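Liro started as a Friday night class in the back of a fabric store in Holumport, and if you had told any of us then that we'd end up with our own front door, our own kettle and a waiting list for the November quilting term, we would have laughed and gone back to unpicking our seams.

We're a sewing and mending school. We teach grown-ups (and a good many teenagers, who are usually faster than the grown-ups) how to hem pants, darn sweaters, put in a zipper, and eventually make a coat or a quilt they'll be proud to hand down. The building on Trujillo Street used to be a shoe repair shop, and we kept the long counter at the front, partly for the looks and partly since it weighs more than a piano. The cutting room is up 3 steps at the back, and there's a ramp by the side door.

## How we teach

Classes are small and slow. A beginner course runs six weeks, and you can bring your own machine or use one of ours. Most are old Noltex models, heavy as anything and wonderfully forgiving, and we'll happily talk about them for longer than you'd like! Last year 852 people took a class with us, and plenty came back for another one, which pleases us more than we can say.

You don't need to know anything before you come. We begin with threading a needle and we mean it.

## The mending table

On Friday evenings from 6:30 the big table is open to everybody, students or not. Bring the shirt with the missing button, the torn lining, the curtain you've been meaning to shorten for years.

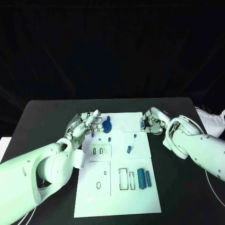
One of our regulars wrote in the guest book that she came for a single pocket and stayed for two winters, and that she'd like the tea to be a little stronger, please. We've since changed the tea.

## Coming to see us

The front door is open from 10 in the morning, and you're welcome to wander in and feel the wools. Gift cards and the current class list are at the counter.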